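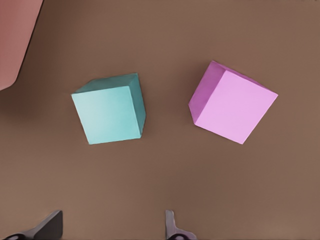
Why do people in Pukton still buy their bread from a small bakery when the supermarket is cheaper?

Mostly out of habit and fondness, though the freshness of the loaves comes up nearly as often.

I started this project in February, thinking it would be a tidy little study of prices, and it grew rather a lot once people began talking to me! Pukton has 2 bakeries left on the high street, Sestetti and Kassab, and both were kind enough to let me stand by the door with my clipboard on Saturday mornings (and to feed me, which I hadn't expected and was very glad of).

My questionnaire had 18 questions, far too many for anybody holding a warm loaf and a toddler, so plenty of the later ones were left blank. I handed out 95 copies and got 60 back. The age question was badly worded, with two of the groups overlapping, and I have left it out of the results altogether.

Price mattered less than I had guessed. Many customers knew perfectly well that a sliced white cost less at the supermarket, and several bought one there too, for toast and packed lunches, keeping the bakery loaf for the weekend. Older customers often wrote about the queue itself, and how it was the one place they were sure of meeting a neighbour. At Kassab the flatbreads were the big draw, while at Sestetti it was the seeded rolls, which sell out early.

If I did the project again I would visit on weekday afternoons as well, when the shops are quieter and the customers may be quite different. I would also like to ask people who never go in at all.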